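Madilgate Opens a Sorting Room Where Old Bins Get a Second Working Life

MADILGATE, June 14, 2023 – Zelteo, the neighborhood reuse shop on Pangaribuan Street, is opening its new sorting room to the public this month, and everyone in town is welcome to come in and try it!

The room takes in the small household things that pile up under sinks and in hall closets: bottles, tubs, caps, tubes, blocks, odds and ends in every color. Visitors bring a bag, tip it into one of the big open bins and work through it at the tables, piece by piece. Whatever can be used again goes to the shelves out front. The rest is grouped for pickup.

"People come in thinking they'll stay five minutes, and then they get hooked," said Mawar Tjoa, who runs the shop. "You pick up one bottle, then the next one, and suddenly you can see the floor of the bin. It's a really good feeling."

Zelteo has 40 bins in the room, all of them secondhand. They were bought from Hidach, a storage supplier that was clearing out its old stock, and they arrived with plenty of miles on them. The shop scrubbed them and put them straight to work.

"We love that they look used," said Farah Halim, who planned the layout. "Nobody is afraid of dropping something sticky in there. And the sloping sides are great, you can reach in from any angle without banging your elbows."

The tables are set at a height that works for both standing and sitting, and there is space between them for strollers and wheelchairs. Around 200 households have already signed up for the monthly drop-off.
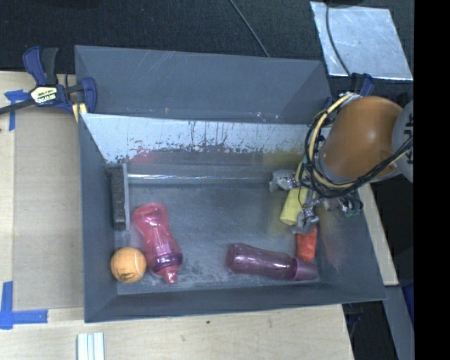

Photo: Zelteo / Madilgate

A gray bin on one of the light wooden tabletops, with a purple bottle lying on its scuffed floor.

The sorting room is open during regular shop hours and there is no charge to use it. Groups of more than six should call ahead so that enough bins can be set out. Gloves are on the hooks by the door. Please rinse food containers at home, and leave glass and batteries out of the bag.

A second room, for fabric and yarn, is planned for October.

Media contact: Farah Halim, Zelteo, Madilgate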